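An October Afternoon at Hallham

Kerubo Kinyua met me at the door of the Nendusero open day with tea, and I stayed two hours longer than I meant to. What won me over first was the tabletop - cream-white, with thin vines and tiny brown and tan flowers, like my aunt's breakfast table! 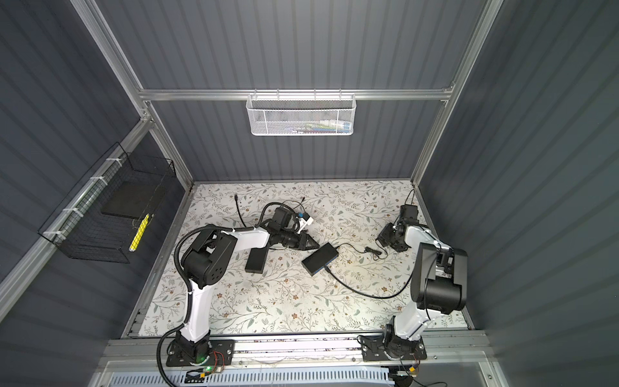
Baskets and Black Boxes

I do love a wall basket, and there was a black wire one and a white one to admire, the white one full of small colorful things.

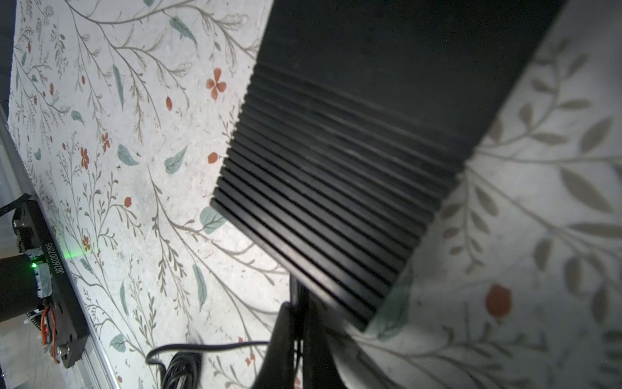
2 min read

The big black piece with all those ridges looked to me like a heat sink, and it was rather handsome lying among the leaves and rust-red berries. Kerubo told me the print came from Pavard, and I have been pricing tablecloths ever since.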